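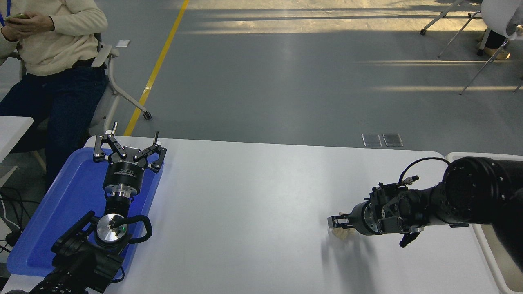
The tray that ate the household

Every home and every workplace I have known has owned one plastic tray too many, and the extra one has always been the best of them. You buy it to carry something. Within a week it has stopped carrying anything and become a place. Things live on it. Once things live on it, it can't be moved, and you go out and buy another tray.

I have been thinking about this because I spent most of a wet Saturday trying to get my work table back. It is a plain white one, bought for its size, and for the first month I could see nearly all of it. Then came the blue tray. I chose blue because the shop had blue and a sort of porridge colour, and I was feeling optimistic.

The blue tray has a rim, and the rim is the whole point. Anything small and round that lands on a white table will sooner or later head for the floor, usually the instant you need it. A rim stops that. It also persuades you that whatever is inside has been tidied, which explains why mine held a dried-up glue stick, two Tabrizi catalogues, the key to a bicycle lock and a screw I have been meaning to identify for years.

The Tabrizi catalogues were there for research. Tabrizi sells storage to people who would like to be the sort of person who buys storage from Tabrizi, and its current range runs to 282 items. I read all of it. There is a tray for letters, a deeper tray for letters you don't intend to answer, and a lidded box described as "calm". The cheapest thing in it is a felt pad to go under the other things.

Further down the market is Bestora, where trays come in stacks and smell faintly of paddling pool. Bestora's medium costs less than a sandwich and will outlive us all. I have had one under the sink since two flats ago. It has been frozen, stood on and used to bath a tortoise, and it looks just as it did when I bought it, that is to say, not very nice.

Between the two sits Fokero, which makes the trays you find in workshops and school labs. They're sold in bright colours so that people can agree on what goes where. Red for repairs, say, and blue for jobs in hand. I have visited a good many places with a system like this and I have yet to find one where the colours meant the same thing to any two people at the same bench. Still, a strong colour on a white table does one useful thing. You can spot it from across the room, and so you put things back on it without having to think. I'd take that over calm.

What a tray can't help with is cables. I tried. Coiled on a tray, a cable looks good for an afternoon, and then somebody needs the far end of it. Mine have since gone to the floor, where cables go when left to themselves, and they have knotted into something I now vacuum round. Fokero does a clip for this. Tabrizi does a leather strap, for roughly the price of new cables.

The chair is the other weak spot in any tidy table. Mine is a Ludis, on castors, and it rolls beautifully until it meets a wire. It is also extremely comfortable, and I'd blame it for most of the delay. I sat down at two to sort through the tray and looked something up on my phone, and the next time I lifted my head it was getting dark. I could tell you a great deal about the tides at Whitby.

By teatime I had got as far as a rule, borrowed from a friend who runs a repair bench. Once a month the tray gets tipped out on to the table, all of it, and only what you can name goes back. She allows herself 30 minutes. The rest goes in a box, and the box goes in the hall, where visitors are encouraged to help themselves.

I named nearly everything. The glue stick went in the bin and the bicycle key went on a hook, although the bicycle was stolen some time ago. The tray is back at one end of the table with a tape measure and a pencil on it. The screw is in there too. I've decided it's from the chair.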